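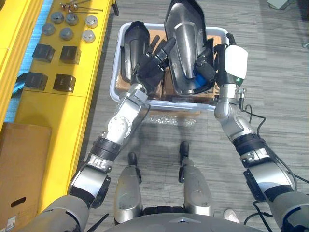 Two hands, two molded shells, one gray tray with cardboard in the bottom.

I get more mail about buying a robot for a small shop than I ever got about drill bits, so I'm putting my notes on one page. I've been through this twice now, once with the Pritudberg demo program and once with my own money, and the second time I was a lot more careful! These are the things I'd check before signing anything.

Budget for the stuff around the robot
The quote covers the machine. It won't cover trays, bins, spare cables, bench height changes or the afternoons you spend moving shelves. I put 16 percent on top of the quote for all that and I still ran over. Trays were the surprise. You want ones with a raised rim so parts don't wander off, and you want a few identical ones, because swapping between sizes means teaching the job over again. Plain brown cardboard on the bottom works fine as a liner. I cut mine from shipping boxes and toss it when it gets ratty.

Price the hands separately
This is where I'd slow down. A hand with fingers and a simple gripper are very different purchases, and sellers like to show you the fancy one and quote you the other (ask me how I know). Bring your own parts to the demo. I mean the awkward ones — curved housings, anything with a shiny inside, anything that won't sit flat. A square block tells you next to nothing. At Polludport they let me hand over a bag of my worst pieces and try them all, and that hour saved me from the model I'd already half decided on.

Ask what a replacement finger costs and how long it takes to arrive. If the salesperson has to go look it up, write that down too.

Look at the cables
Cables loop out from the wrists and hang along the arms on a lot of these machines. Find out which ones you can replace yourself and which ones mean a service visit. I keep one spare of each kind in a labeled bag. My service plan from Saludo charges $69 for a phone call with a technician, which felt steep until the first time I needed one at seven in the morning.

Measure your floor, then measure it again
Mine is low-pile carpet over concrete and I never gave it a thought until the site survey. If you're looking at anything with legs, ask the seller to see it working on your kind of floor. Leave yourself room to walk around it as well. I taped out the space with painter's tape and lived with it for 4 weeks before ordering, and I ended up shifting the whole bench over.

And pick up the packing material as you go. Bubble wrap, straps, those little foam corners... all of it ends up underfoot, yours or the robot's.

Sort your bench before delivery day
Set parts out in rows by type, with like next to like. Caps together, blocks together, rods and pins in their own spot (a shallow dish is good for those, they roll). You'll be reaching for test pieces all day long and it's maddening to dig.

Rent first if you can
Plevow rents by the month, and I paid $333 for a small tabletop arm just to find out whether I'd use one at all. Best money in the whole project. I learned that the job I'd bought it for was quicker by hand, and that a different job, the boring sorting one, was perfect for it. Check whether the rent comes off the price if you buy later, and get it in the email.

I'm redoing my own numbers in May when the service plan comes up for renewal, and I'll add the new costs to this page then.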